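Gear notebook, March, early evening

Finally sitting down to write up the stove and shelter stuff from the Nundham overnight before I forget all of it (I've already forgotten which stuff sack had the good pegs in it). Arlindo, if you're reading this, your notes are still in the back pages, I haven't touched them!

Left the Tunstall trailhead later than I wanted. Pack came in heavier than planned, mostly my own fault for bringing both stoves, but you can't compare two stoves with one stove. The climb is 900 meters if you take the ridge and I took the ridge, grumbling. Snow started in the trees, soft and rotten, and I was punching through to the knee every few steps until I gave in and put the snowshoes on. Should have done that at the bottom.

Stoves

Old canister stove first. Lit fine, then sulked. I had the canister sitting straight on the snow for the first pot, which I know better than to do, and the flame got lazy before the water was even steaming. Put it on the square of foam from my sit pad and it picked up again. Second pot was much happier.

The Vudus liquid fuel one is a beast. It's loud, it smells, it flared up when I primed it and took some fuzz off my glove, and it melted snow like it had a grudge. 171 grams of fuel for the whole trip, weighed before and after on the bench scale. That covers dinner, breakfast, and filling every bottle I had, so I'm pretty pleased with it. Rhonda Després wants to borrow it for Zistenitz and I've said yes, as long as she replaces the pump cup when she's done (Rhonda, the spare is in the blue tin).

Simmering is hopeless on it, by the way. My rice was either boiling over or stone dead, with nothing in between. I ate it crunchy. 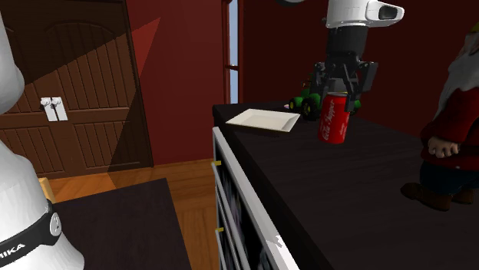

Shelter

Pitched the tarp low, with the back edge right down on the snow. Wind came around at 2 in the morning and of course it came in the open side. I lay there for a good while pretending it would stop, then got up in my socks and down booties and moved the front pole. Much better after that, though I'd let a fair bit of spindrift onto the foot of my bag by then.

Used 8 deadman anchors, stuff sacks packed with snow and buried sideways. All of them held. Getting them out in the morning was another story, they'd set up like concrete and I was hacking at them with the shovel and swearing. Next time I'm running the cord around the sack and back up to the tarp so I can pull the line and leave the digging until after coffee.

The new pad is warm but it squeaks every time I roll over. Maybe a thin fleece liner on top? Arlindo Bastos swears by dusting his with talc, which sounds messy, but I'll try it on the old one first.

To fix before the next trip: reseal the ridge seam on the tarp, patch the glove, sew a longer pull onto the left gaiter zipper, find those pegs.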